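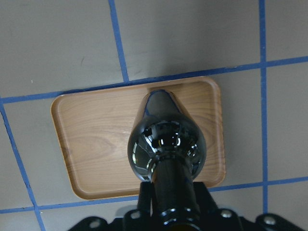 Tray on the gray surface, blue tape laid out as a grid.

Ticket 3014
Subject: Label printer prints everything 39 mm too far left
Opened by: Nighat Khattak
Assigned to: Usman Afridi
Site: Tenberg, second floor
Priority: Normal (requester wrote "Biblical")

Nighat Khattak, 8:10 am
The Udis label printer in the stockroom has developed a political leaning. Every shipping label comes out shifted left, so our customers now live at "ackburn Road" and the barcode has lost its first few bars. I have turned it off and on. I have also turned it off and left it to think about what it did. No change. Started after the July update, as far as I can tell.

Usman Afridi, 8:52 am
Thanks. Can you tell me which label stock is loaded, and whether the test page from the printer's own menu is shifted too? Hold the feed button until it blinks five times.

Nighat Khattak, 9:30 am
Stock is the same Skomska roll we always use. The button blinked four times, then six, then five. The test page is perfect. Lovely, even. It has a little border.

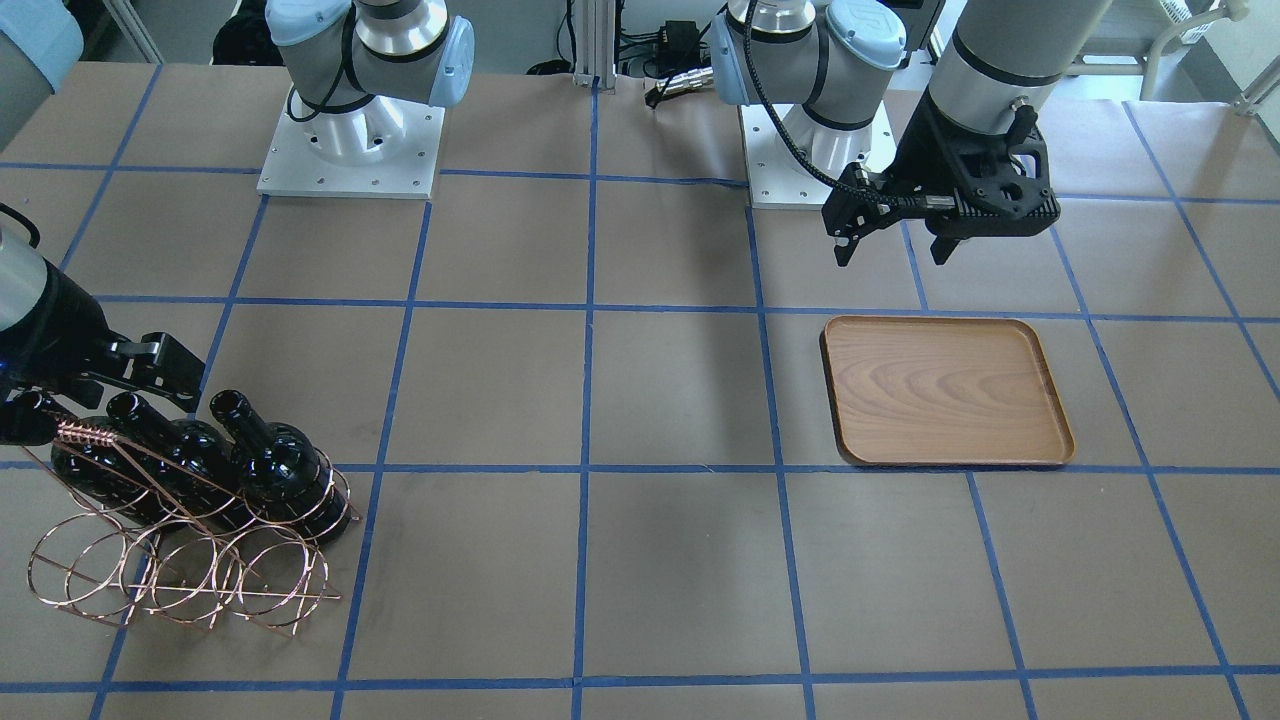

Usman Afridi, 9:41 am
OK, so the printer knows where the paper is and the computer is lying to it. Please open the driver preferences and read me the page width. Not the one under Layout, the one under Advanced, then Layout again. I didn't design it.

Nighat Khattak, 10:15 am
Page width says 745. It doesn't say 745 what. Our labels are not 745 of anything I can think of.

Usman Afridi, 10:22 am
Dots, supposedly. The update seems to have swapped our custom size for its own default. Set it back to "Stockroom Large" and print one label. One, please.

Nighat Khattak, 10:40 am
"Stockroom Large" is gone from the list. There is a "Stockroom Large (2)" and a "Copy of Stockroom Large FINAL." Montserrat Pacheco says neither of them is hers, in a tone that makes me think one of them is hers.

Usman Afridi, 11:05 am
Connected remotely. FINAL has the margins in inches and (2) has them in millimeters. I deleted both, made a new one from the measurements on the roll's box and called it "Tenberg shipping." Test label sent.

Nighat Khattak, 11:12 am
Blackburn has its B back. Barcode scans. Reprinting the morning's orders now, please leave the ticket open until I've done the big ones.

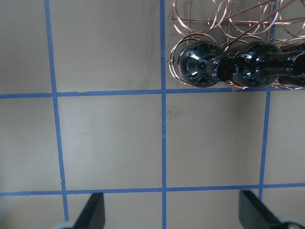
RESOLUTION NOTES

Cause: driver update replaced the custom label size with the default. Printer hardware is fine.
Fix: new label size created, set as default for all stockroom users, old sizes removed.
Follow-up: Daniyal Jadoon to check the packing desk computer, which has the same driver and has so far been too polite to complain.
Leftover: one bad roll's worth of labels in the recycling. Do not use them as scrap paper, they have addresses on them.

Nighat Khattak, 2:35 pm
Big ones done. You can close it. The packing desk is now printing upside down, but I'll open a separate ticket for that.

Status: Closed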